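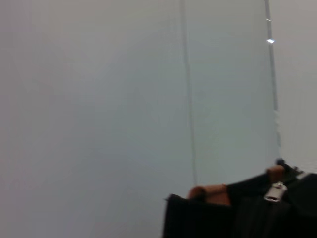 Anisa Lumenta rang me on Thursday, just as I'd put the kettle on, to say the left arm was "being funny again". If you've read this blog for any length of time you'll know what that does to my afternoon (the tea went cold, as it always does).

So off I went to Bandness with my little box of hex keys. The cell there is one we all call Mulligan, two arms facing each other over a white table, and I've looked after it long enough to be rather fond of it. Being funny, this time, meant the left gripper had started closing a touch late. I went to the cable first. They run in a loop from the gripper down to a plug at the wrist, and if the loop is too tight the plug gets a small tug every time the wrist turns. Too slack and it catches on whatever you're picking up! I gave it 70 millimetres more, did the plug up again finger tight, and then wiped the finger pads with a damp cloth, which I do every visit whether they want it or not.

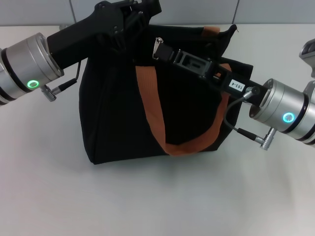 My test piece is always a cloth bag, the floppier the better. A box will forgive you nearly anything, but a bag sags and slides about and shows up a lazy gripper straight away. I ask for 150 closes on each side and I sit there with my notebook and watch the lot, though Rónán Mac Carthaigh says I could perfectly well leave it running and go for a bun. He may be right. I like to listen to it.

While I was there I checked the mounting screws on both grippers, and found one on the left a quarter turn loose, so I've put that in the log as well. Next job is a spare cable for each side, and I must remember to ask Eleck whether they still do the longer one.

Last updated: January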